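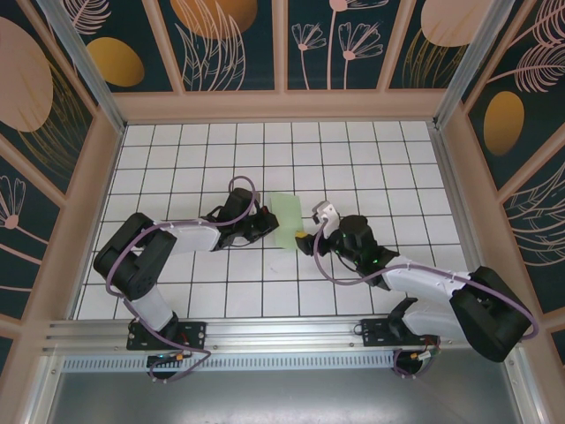

Folding a thin cloth on a tiled top

Start with a clean, smooth surface and lay the cloth out with the long side running away from you. Mine is pale green and as light as anything, so I go gently -- thin cloth does love to wander.

Take hold of both sides near the middle and ease out any slanting creases.

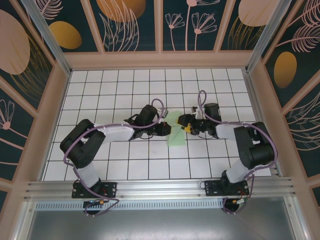
Then bring the far edge down to meet the near one, and press with a flat hand for a slow count of 5.

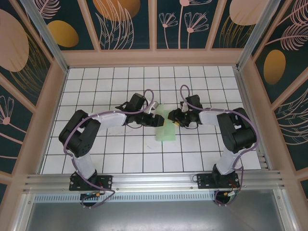 Folding again is up to you, and depends on your drawer. White tiles with thin dark lines are a lovely help, as you can square your edges against them.

Related
Marwat drawer dividers
Airing cupboards, tidied

Last updated: December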